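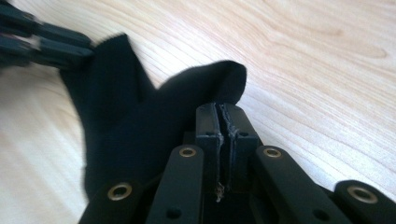

The workroom at Pimero is on the second floor of an old feed store in Grornbridge, above a bike shop. Most of what goes on there is sorting. Clothes come up in bags from the drop-off at street level, get checked and folded on a big table, and go back down to be sold or given away. Last year the shop handled 3,878 bags.

The woman who runs the sorting room has been there since it opened. She asked that her name be left out ("put the shop's name, that's plenty") and talked while she worked through a bag of winter things.

I asked what takes the most time.

"Black knits," she said. "Any of them. Socks, gloves, sweaters. You can't see the seams, so you have to feel for them. And you can't tell a navy from a black until it's next to another one."

The table helps, she said. It is pale wood with a lot of grain in it, bought from a school in Druten that was closing. Before that they sorted on a dark counter, and small black items got left behind on it at the end of the day.

"We had a box of single gloves you wouldn't believe. Then we got a light table and the box stopped filling up so fast."

Her method for small pieces is to flatten them first and decide what they are second. A sock that has been balled up in a bag can pass for a glove until it is pulled open. She pulls at the tip, smooths toward the cuff and turns the edge back to look for holes. If it has a partner it gets rolled with it. If not, it waits in a tray until the first of the month.

Sweaters get laid flat, one layer at a time. She does not hold them up by the shoulders.

"That's how they stretch. Lay it down, find the hem, work from the hem. If the hem's turned under, fix that before you fold anything, or you'll be folding it twice."

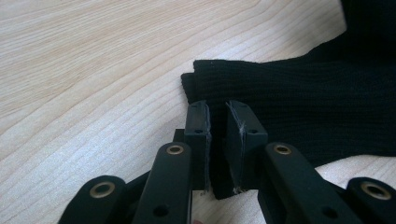 On lint and pilling

She is strict about lint. Black knitwear shows every white fiber, and the shop gets complaints about it more than about missing buttons. Each sweater is brushed once before folding and once after. Light pilling is fine and goes out on the racks. Heavy pilling goes in the bin for Shakya, a mill that buys worn knits by weight and shreds them for stuffing. The last pickup was 500 pounds, and she expects the one in May to be bigger, with people clearing out their winter drawers.

"I used to shave the pills off. It's nice work, but it's twenty minutes for a sweater that sells for four dollars."

On folding

The fold itself is plain. Sleeves go straight back, sides come in to meet, and the bottom comes up in two turns. Ribbed pieces are folded along the rib where possible. She stacks no more than eight, with the folded edge facing out.

I asked if she folds the same way at home.

"No. At home it goes in the drawer."

Pimero takes knitwear all year. Bags should be tied, and the clothes in them should be washed.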